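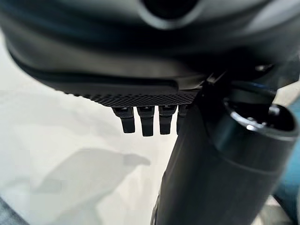 Figura 1. Cilindro oscuro, a la derecha.

Ordenar lo de todos: inventario y reorganización de la cocina común de la residencia Caldeira
Informe final del proyecto de asignatura, grupo 4

1. Punto de partida

La residencia Caldeira ocupa un edificio de 1894 que fue almacén de telas antes de ser casa de huéspedes y casa de huéspedes antes de ser lo que es ahora. De aquella época conserva los techos altos, dos radiadores y una alacena empotrada en la que cabe de todo, y por tanto lo hay. La cocina común da servicio a la segunda y la tercera planta. Tiene dos fregaderos, una encimera larga, seis cajones y una mesa que cojea hacia el lado de la ventana.

El encargo de la asignatura pedía intervenir en un espacio compartido «con medios modestos y criterios explícitos». Los medios modestos los teníamos asegurados. Los criterios nos llevaron casi tres semanas.

Elegimos la cocina porque cumplía dos condiciones: la usábamos todos los miembros del grupo y ninguno encontraba nunca el abrelatas.

2. Método

Vaciamos la cocina por zonas, de izquierda a derecha, empezando por los cajones. Cada objeto pasaba por la mesa, recibía un número en cinta de carrocero y se apuntaba en una hoja con cuatro columnas: nombre, zona de origen, estado y uso supuesto. La columna de uso supuesto se añadió la primera tarde, cuando ya llevábamos un rato discutiendo sobre una pieza con muelle que podía servir para deshuesar cerezas o para cerrar una bolsa.

Fijamos tres reglas:

No se tiraba nada el mismo día en que se encontraba.
Lo que tenía nombre o iniciales escritas se apartaba en una caja y se avisaba en el tablón.
Si no nos poníamos de acuerdo sobre qué era una cosa, se apuntaba por su aspecto («aro blanco», «cilindro oscuro», «tapa sin nada») y se seguía adelante.

La tercera regla fue la más útil y también la que peor impresión causa al leer las hojas. Hay una página entera que parece la lista de la compra de alguien con mucha fiebre.

Para las etiquetas definitivas usamos un rollo de papel adhesivo Sendell, comprado en la papelería de la esquina. Aguanta bien en los cajones. En la puerta del armario de los fregaderos se despega por la esquina inferior, y allí acabamos atando las etiquetas con cordel, solución que a dos de nosotros nos parece bonita y al resto no.

3. Qué había

El recuento inicial dio 187 objetos, sin contar alimentos ni bolsas. Las bolsas se excluyeron después de abrir el hueco de debajo del segundo fregadero y volver a cerrarlo.

El grupo más numeroso eran los recipientes con tapa, entendiendo «con tapa» en sentido generoso. Muchas tapas no correspondían a ningún recipiente de la cocina. Probamos todas las combinaciones durante una tarde de agosto con la ventana abierta y el ventilador puesto, y logramos emparejar bastantes más de las que esperábamos. Las tapas viudas fueron a una bandeja aparte.

Después venían los cubiertos sueltos, de al menos cinco juegos distintos, y los utensilios de repostería. Esto último nos sorprendió. Nadie en las dos plantas reconoce haber hecho una tarta, y sin embargo había moldes de tres tamaños, una manga pastelera sin estrenar y un rodillo con las iniciales gastadas.

El abrelatas apareció en la alacena, dentro de una tetera. Había otros dos en el cajón de los trapos.

4. Qué hicimos

La idea original, inspirada en el método Judside que vimos en clase, era ordenar por frecuencia de uso: lo diario a la altura de la mano, lo semanal abajo, lo excepcional en la alacena. Sobre el papel funciona muy bien. En la práctica cada persona tiene sus propios días, y lo que para uno es excepcional (el rallador grande) para otra es la cena.

Pasamos entonces a ordenar por tarea. Un cajón para cortar y pelar, otro para remover y servir, otro para abrir y cerrar. Los recipientes, apilados por forma con la tapa debajo. Los moldes, a la alacena, en la balda de arriba. Los trapos salieron del cajón y se colgaron de una barra que ya estaba puesta y que hasta entonces no sostenía nada.

Reservamos un sexto cajón sin etiqueta. Fue la decisión más discutida del proyecto. La mitad del grupo sostenía que un cajón sin etiqueta era una renuncia; la otra mitad, que el cajón iba a existir de todas formas y que más valía elegir cuál. Ganó la segunda postura por cansancio -- eran casi las once de la noche.

La mesa se calzó con un posavasos de corcho doblado. Sigue cojeando, ahora hacia la puerta.

5. Resultados

Tras los avisos, las reclamaciones y un plazo de dos semanas, en la cocina quedaron 153 objetos. De los que salieron, una parte volvió con sus dueños y otra fue al punto de intercambio de la residencia Gorkby, que nos mandó a cambio, sin haberla pedido, una paellera. No está incluida en la cifra. Todavía no tiene cajón.

Pasamos un cuestionario breve antes y después. Las respuestas dicen que se tarda menos en encontrar las cosas y que se guardan mejor. También dicen, con letra distinta y en varios casos en mayúsculas, que alguien ha movido el colador. El colador está en el cajón de remover y servir. Entendemos que es discutible.

La bandeja de las tapas viudas se vació sola en cuatro días. No sabemos si las tapas encontraron recipiente o se fueron por su cuenta, y como no habíamos previsto seguimiento para esa categoría, lo dejamos anotado sin más.

6. Limitaciones

El segundo recuento se hizo en una época en la que había menos gente en la residencia, así que parte del orden puede deberse a que nadie cocinaba. Las hojas de la zona del fregadero se mojaron y hubo que copiarlas; si algún número baila, será ahí. No medimos el peso ni el volumen de lo almacenado, aunque el enunciado lo sugería, por no disponer de una báscula que todos consideráramos fiable (había dos y discrepaban).

Varios objetos siguen inscritos por su aspecto. Los hemos mantenido en la lista con el nombre provisional y una interrogación en la columna de uso.

7. Mantenimiento

Se ha dejado una copia plastificada del plano de cajones en la cara interior de la puerta de la alacena, a la altura de los ojos de una persona de estatura media. Proponemos revisarlo al comienzo de cada curso, con las etiquetas a mano y al menos dos personas de plantas distintas. El rollo sobrante de papel adhesivo está en el sexto cajón, al fondo, junto a los cordeles.

Anexos: hojas de recuento (zonas A a F), plano de cajones, cuestionario inicial y final, texto de los avisos del tablón.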